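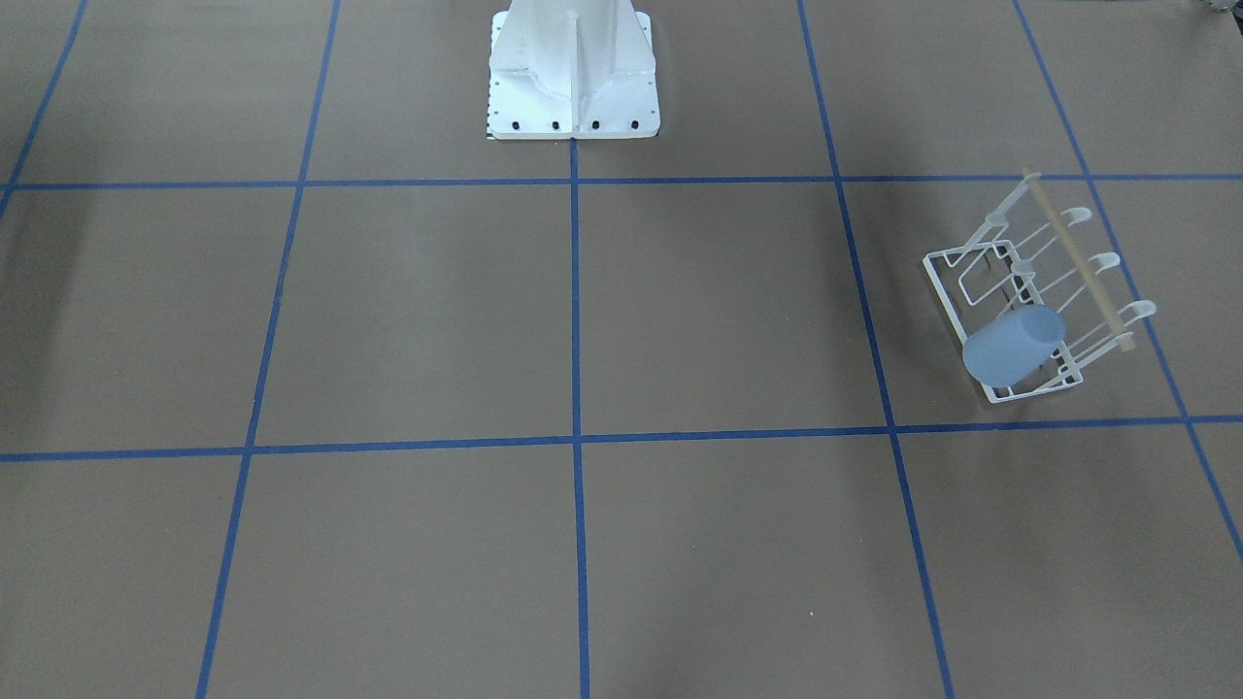 **Ollbridge housewares group questions the "one rack fits all" promise, opens its own drying trial**

OLLBRIDGE, Mar 1, 2024 – Dusivden, a small housewares testing group, said today it will spend 18 weeks finding out whether the ordinary wire dish rack does what the packaging claims. The group is not expecting to be impressed.

"Every rack on the shelf says it dries faster," said Paraskevi Manolakis, who runs the trial. "Faster than what? A towel? The rack next to it? We wrote to nine sellers and asked. Two wrote back, and one of those sent us a coupon."

The trial will look at plain coated wire racks of the kind sold for small kitchens. Testers will load them with everyday items, plastic cups included, and check them after 90 minutes. Plastic is where Dusivden has its strongest doubts. Light cups tip over easily, and a cup on its side can hold water along the lower wall long after the plates are ready to put away.

Loading guides tend to show cups standing in neat rows. Filippos Kourkoulas, who wrote the test plan, said he has yet to see a household that does it that way. Items will go in upside down, at an angle and lying flat, and each position will be scored separately.

Dusivden is also wary of its own methods. An earlier trial used 56 loads and gave results too close to call, and the group chose not to publish a ranking. This one has more loads – and a second tester, Loukia Andreadis, who will repeat the checks without seeing the first set of scores.

No rack maker is paying for the work. Racks are bought at full price from stores in Ollbridge and Zavport, and the group will not hand out a seal or a "best buy" label at the end.

First notes are due in April. If the racks turn out to be much the same, the report will say so.

Press contact: Sofia Vrettos, Dusivden, Ollbridge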